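Open Day at Drernis, Suditz Site
Feb 4, 2021

I signed up for the Drernis open day because the flyer promised a robot that could "take over the kitchen." I'd put that down as a maybe. We got 30 minutes at the Tessier bench and a coffee.

The clear cup

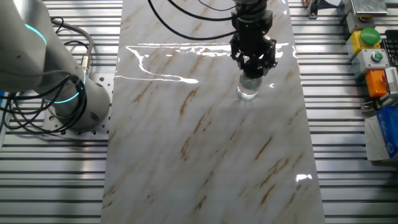
Our guide talked mostly about speed. I asked what happens with a full cup, or a chipped one, and was told that's planned for August. I'd have liked a failure rate on the handout. The Darcombe people at least print theirs.

Lining up on the black cap

Shiny marble pattern, glare across one side, and a round cap seen from straight above. I'll grant them the hard lighting. I still wouldn't pay for it yet. 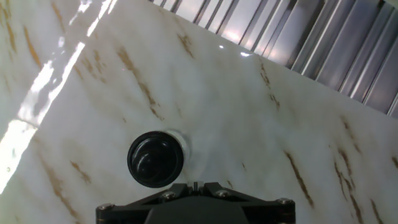 Getting there

Bus 103 to the Suditz gate. Parking is 6 dollars.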